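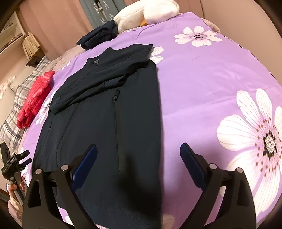
Section 3: Getting your cat used to the Undik carrier

The carrier is put together (well done, the roof clips are the worst part), so now we get to the bit your cat cares about. Before the cat goes anywhere near it, the carrier needs to smell like home, and by home I mean you. Go find something you've worn and haven't washed yet. A zip-up jacket works really well, like the navy one spread out on the flowered duvet, as it lies nice and flat and has enough body to it that it won't bunch up into a rope the first time a cat turns around on it. Close every zipper first, pockets included. Cats love a dangling zipper pull and you don't want one being chewed in the dark at the back of a carrier. A sweatshirt or an old robe is fine too.

You'll need: the carrier with the door OFF, the gray floor mat that came in the bag with the feet, your worn jacket or similar, some treats your cat already likes, and a bath towel.

3.1 Where to put it

1. Pick a room your cat already naps in. Not the laundry room, please! I tried that with my first cat and every spin cycle put me back to the beginning.

2. Set the carrier on the floor with its back to a wall and the doorway facing into the room. If it rocks, one of the feet isn't pushed all the way home. Go back to Section 2 and give it a shove until it clicks.

3. Slide the floor mat in, ridged side down. The ridges grip the plastic. Put it in the other way up and the whole thing skates forward when your cat steps on it, and that will be the end of that for the day.

4. Fold your jacket so it covers the mat from wall to wall, sleeves tucked underneath. Zippers go face down.

5. Lay the bath towel over the top so it hangs down both sides. Leave the front and the back vent open.

Note: If you live with more than one cat, each of them needs their own carrier and their own bit of clothing. I know, I know. Sharing works right up until you have to get both of them to Gustport in the same car.

3.2 The first few days

1. Do nothing. I mean it. Walk past the carrier, ignore it, ignore the cat looking at it.

2. Once your cat has sniffed it and wandered off without fuss, start leaving a treat just outside the doorway. Leave the room if you can stand to.

3. When those are disappearing, put the next one on the lip of the doorway, then just inside, then on the jacket, then right at the back. Move on only when your cat eats the last one without stretching like taffy to keep the back feet outside.

4. Try a meal in there. Bowl at the back, door still off.

Plenty of cats are eating at the back within a week. My friend Oana Sima's tabby was asleep in his before she'd finished reading this page. Mine took most of March, and she's a perfectly normal cat who just doesn't like being told things.

CAUTION: Don't push, tip or pour your cat into the carrier at this stage, even if you have a vet appointment coming up. If it's an emergency, use the top-loading method in Section 5 and start this section over afterward with a different piece of clothing.

3.3 Adding the door

1. Hang the door on its two pins and tie it back with the loop on the side wall. Give it a day like that. It makes a small clink when it's knocked and your cat needs to find that out on their own time.

2. With your cat inside and eating, swing the door halfway and open it again. Drop in a treat.

3. Next time, swing it closed without latching it. Count to three, open, treat.

4. Now latch it. Keep it short to begin with and build up slowly over a good many tries until you can do 90 seconds with a calm cat. Calm means lying down or eating. Sitting bolt upright staring at you is not calm, so if that's what you've got, drop back to the last length that worked.

Note: The latch is stiff when it's new. Open and close it a bunch of times with the cat in another room before you get to step 4. A tiny smear of petroleum jelly on the tongue of the latch helps, and you should wipe off any extra so it can't be licked.

3.4 Lifting

1. Latch the door and pull on it to check.

2. Put one hand on the handle and your other arm underneath. The handle will hold the weight by itself, but the carrier swings, and swinging is what makes cats yell.

3. Lift it to knee height, set it back down, open the door, treat.

4. When that goes well, walk across the room. Then to the front door. Then out to the car and back with the engine off.

CAUTION: Keep the towel clear of the back vent whenever the door is shut, and never leave your cat in a parked car, even for a quick errand.

3.5 If things go wrong

Cat won't go near it: Move the carrier to another spot and swap the clothing for something you've worn more recently. Pajamas are hard to beat.

Cat goes in but drags the jacket out: Pretty common, and kind of sweet. Use something smaller and tuck the edges under the mat.

Cat pees in it: Take everything out, wash the shell with an enzyme cleaner and let it dry all the way. If it happens again, or you see straining or trips to the litter box with nothing to show for it, call your vet right away and leave the training for later.

Cat pants, drools or cries on a drive: Talk to your vet before the next trip. There are things they can prescribe, and it's much kinder than gritting your teeth all the way to Stusgate.

Leave the carrier out once you're done, door tied back, jacket and all. If you put it away in a closet between visits you'll be back at 3.2 every single time. When the clothing gets too furry to bear, wear a different one for a day and trade them over.

Car straps and seat belt routing are in Section 4.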